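Spent the evening on the dish towels and napkins. Posting as I go so I remember how I did it next time. 1/12

Background: I moved into the Hirnberg apartment in January and all the kitchen linens went into one drawer. It has been one drawer ever since. You had to push down with one hand to close it. 2/12

Everything came out tonight, plus the tablecloths from the hall closet and whatever was left in the box marked Soltcombe. That box has been through two moves without being opened. 3/12

Washed it all first. Two loads, warm, no softener. Softener makes towels stop soaking up water, and I had a few in there that just pushed it around the counter. Dryer on medium, taken out right away. 4/12

The kitchen counter is too short for folding, so I do it in the living room. Wiped the table first and let it dry. I put the lamp on late, which is a bad habit. Beige on one side, prints on the other is the plan, and it never holds for long. 5/12

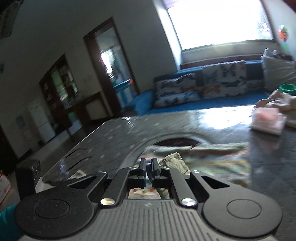 Moon wrote back that prints should be folded with the pattern facing in, so the outside doesn't fade on the shelf, and that napkins do better rolled than stacked. 6/12

I tried the pattern-in part with the florals. It makes sense for an open shelf. Mine go in a drawer, and with the pattern inside I can't tell which is which without opening them up, so I went back to pattern out. I'll try rolling the napkins for a month. 7/12

The fold I use for towels: long sides in to the middle, then in half the long way, then thirds. They stand on edge in the drawer that way and you can pull one without dragging the rest. Thick ones get halves at the end or they spring open. 8/12

Beige ones are harder. The stitched edges are stiffer than the middle and they pull the fold crooked. Press the edge flat with your palm before the last turn. Ironing helps too but I wasn't going to get the board out at that hour. 9/12

Got rid of: anything with a burn mark, anything that still smelled like the old place after a wash, and a tablecloth for a table I no longer own. The worn towels went under the sink for floors and windows. The tablecloth is in a bag by the door for donation. 10/12

I looked at drawer dividers. The Bukirum set comes in bamboo and it's 87 dollars, which is more than I paid for the dresser. Cut down a shoebox and the lid instead. The lid is a little short, so there's a gap at the back, and the spare napkins went there. 11/12

The drawer closes with one hand now. Still to do: the hall closet, where the sheets are, and a stain on one of the florals that looks like turmeric. I've soaked it twice. If anyone has gotten turmeric out of printed cotton without bleaching the print, tell me what you used. 12/12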